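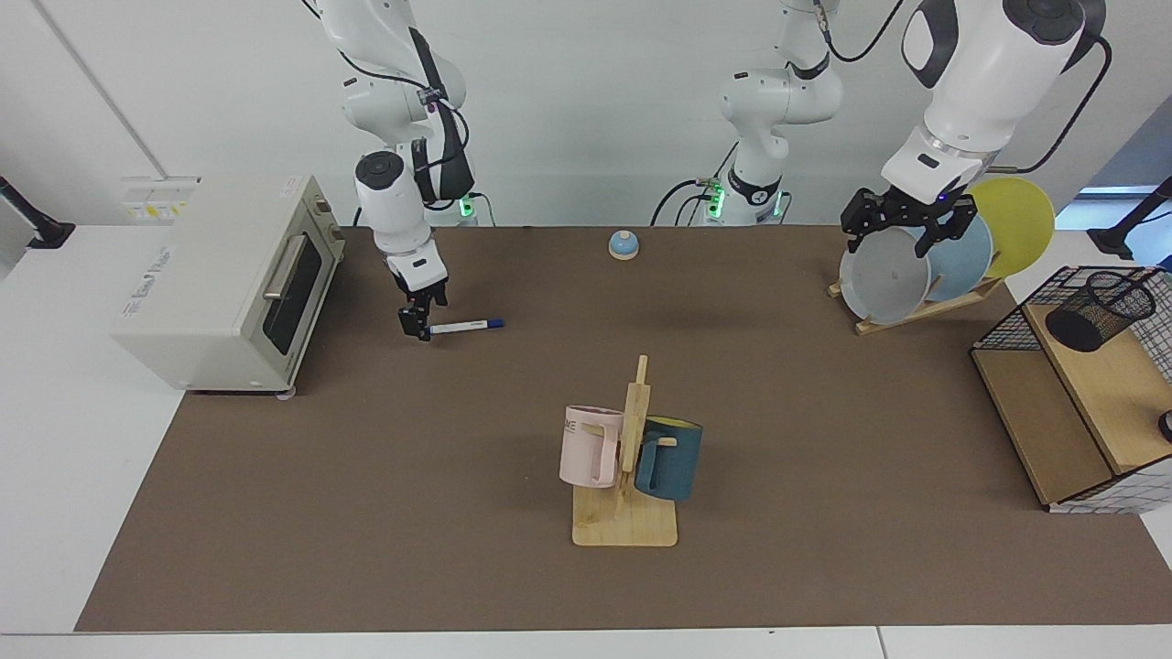
Notes for the Cedgate talk, 2020-05-26. Read slowly! Water before slide 2.

**Opening**

Hi everyone, I'm Ardalan Mirzaei, and I want to talk about learning a language when you're grown up and tired and have a job. My grandmother spoke Bakhtiari at home. I understood the scolding and the food words and pretty much nothing else, and I got to 34 that way without being too bothered by it.

(Pause. Somebody usually laughs at the scolding.)

**The word list years**

So I did what everybody does -- I bought a box of cards. My goal was 1000 words. I made it to 300, and I was so proud of those 300! Then I called my uncle and couldn't ask him how his knee was.

Do the phone call here, both voices. Keep it short, it ran way over when I practiced.

**What changed**

Hamidreza Shirazi ran a little evening group in Clostbridge and let me tag along. His rule was that you tell one story per week, the same story, until you're sick of it. Mine was the time I missed the bus to my own graduation. The first week it was 3 sentences long and I think two of them were wrong.

- by June I could tell it with the rain in it
- and the bus driver's hat
- and the part where my mother yells (best verbs in the whole story)

Ask the room: what story do you tell at every party? Give them a full minute, and don't fill the silence, Ardalan. 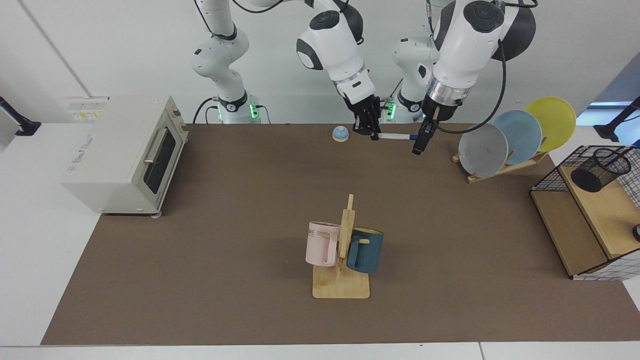 *Two arms over a brown mat.*

**Mistakes**

Tell the one about mixing up "guest" and "goat." No wait, that only works if I say it out loud in both languages, so practice it in the car first.

The point is that my aunts fixed my grammar mid-sentence and kept right on listening. I'd been scared of that for years -- and it was the nicest part of the whole visit.

**Wrapping up**

Pair exercise if we're on time: tell your party story in your weaker language, two minutes each, no dictionaries. If we're late, skip it and go straight to questions.

Thank Hamidreza. Sign-up sheet for the story group is by the door.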